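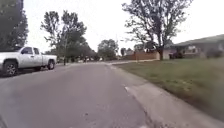 September, a bit after 6 in the morning

Couldn't sleep again so I gave up and started the plum jam. Mom's recipe card says "sugar to taste," which is no help at all when you have a whole box of Moltstead plums going soft on the counter and two people in the house who can't agree on what sweet means. I went with less than I wanted. Regretted it by the second spoonful, added more, burned my tongue (obviously) and had to stand there with an ice cube in my mouth while the pot spat all over the stove.

The thermometer got to 226 before I noticed, so this batch is going to be stiff. Fine on toast if you're patient! Dad would have called it roofing tar and eaten half the jar anyway.

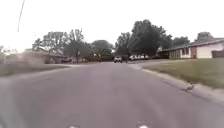

Page 50

Took a mug of coffee out front while the jars cooled. A little tan bird was standing right up by the curb, very straight, like it was waiting for a bus. I thought duckling, but I'm terrible with birds and didn't have my glasses.

Then back in to deal with the letter from Thygesen. I've been putting it off all week. They want a yes or no on the job in Edau by the end of the month, and I keep writing the first line and then deciding the bathroom needs cleaning. The money is better. The apartment would be smaller and I'd have to find somebody to take the piano, and I can't picture my plum tree with other people picking it. But I was bored all summer, really bored, and that has to count for something.

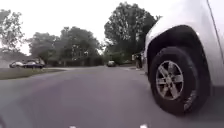 Called Halfdan Bjarnason around lunch to talk it over, since he moved out there years ago and still likes it. He talked for ages about the bakery and the ferry and hardly at all about work, so maybe that's my answer. He also wants 2 jars of jam. I warned him about the stiffness and he said to send it with a chisel.

Need to buy: lids, stamps, more of that Drulari tea. And write the letter tonight, even if it's a bad one.

Contact | © All entries belong to the author | Back to top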